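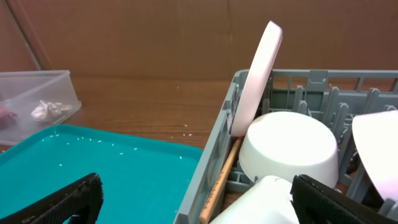 HOME & INTERIORS NEWS

Skolside Opens a Curtain Swatch Library in Tammont, and You Can Take the Fabric Home

TAMMONT – Hi, I'm Corinne Hutchins, I own Skolside, and I've been wanting to write this one for ages! Starting in July, our shop on the corner will have a proper lending library for curtain fabric. You come in, you pull what you like off the rail, you sign it out and you hang it in your own window for a week before you spend a dime on anything.

I've been making curtains for other people's windows for most of my working life, and the saddest phone call I get is the one about color. Somebody picked a lovely oatmeal linen under our shop lights, we cut it, lined it, hemmed it, hung it, and by suppertime it had gone green. North-facing rooms do that. So do rooms with a big maple outside (mine, for one – I lived with khaki drapes for two winters before I admitted it).

Those tiny squares stapled to a card don't help much. You need to see a fabric hang, with a fold in it and the light coming through from behind. So our library pieces are full drops, long enough to reach from a regular curtain rod to the sill, with clip rings already on the top.
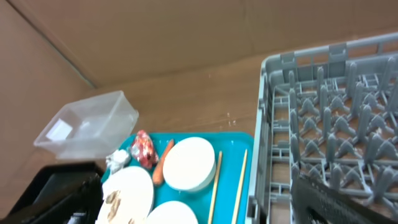 Clear plastic container next to the tray.

We're opening with 51 fabrics, and you can borrow up to five at a time. There are plain linens, cottons, a couple of velvets I fought hard for, some sheers, and a group of wovens from Joluditz, a small mill whose checks I have been in love with since I first got my hands on one. Przemysław Rutkowska, our workroom manager, picked the linings, and he'd like everyone to know that the lining matters more than the fabric. We argue over this weekly. Every library piece comes with a loose panel of standard lining and one of blackout, so you can clip either one behind and see what it does to your room at seven in the morning.

"People look at the front of a curtain in the shop and then they live with the daylight behind it," Przemysław told me when I asked him for something quotable. "Try it at breakfast. Try it again with the lamps on."

Borrowing is free if you live in town. I do take a card number for the velvets. Please don't wash anything, please don't iron the sheers, and if the cat gets hold of one, just tell us. We've all had cats.
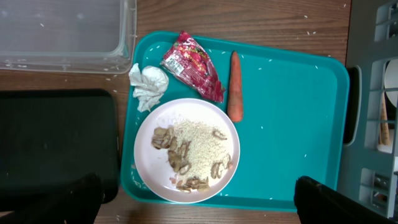 Sliced mushrooms on a white plate, served up on the teal tray.

The rail itself was built by Sunita Mahmoud, of the Mahmoud joinery shop, and it's a beauty. It's long and low enough that you don't need a stepladder, and the hangers slide without that awful screech. She also made us a dummy window with a real sill, so you can play with rod heights while you're in. Most folks hang their rods too low! Go up eight inches from the trim if you've got the wall for it, and run the rod out past the frame on both sides so the curtains can stack clear of the glass.

Our first borrower was Xiomara Villanueva, who let us try the whole thing out on her before the sign-out book was even printed. She had her heart set on a rust-colored velvet for her front room. She took it home along with four others, and she ended up ordering the Joluditz check, unlined, for the kitchen. The front room is still under discussion, and the velvet has been renewed.

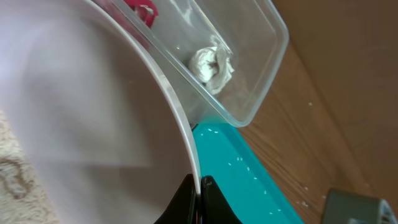
Come by on opening day

We open the library on a Tuesday at 10 a.m., which is our quiet day, so there'll be time to talk. Chang-ho Noh will be at the cutting table until 2 showing how to measure a window properly, including bays and the crooked ones you get in older houses. Bring your measurements if you have them, or a phone picture of the room if you don't. A metal tape is best (the cloth kind stretches).

You don't have to order from us to borrow. If you sew your own, wonderful, we sell all of the library fabrics by the yard and Chang-ho will help you work out how much you need for the pattern repeat.

About Skolside

Skolside makes curtains, shades and cushions to order in its own workroom behind the shop in Tammont. The shop sells fabric, linings, rods and rings, and offers home measuring visits by appointment.

Press contact

Corinne Hutchins, owner, Skolside, Tammont. Call the shop and ask for me, and let it ring a while if the machines are going. Fabric samples are available for editors who'd like to borrow one too.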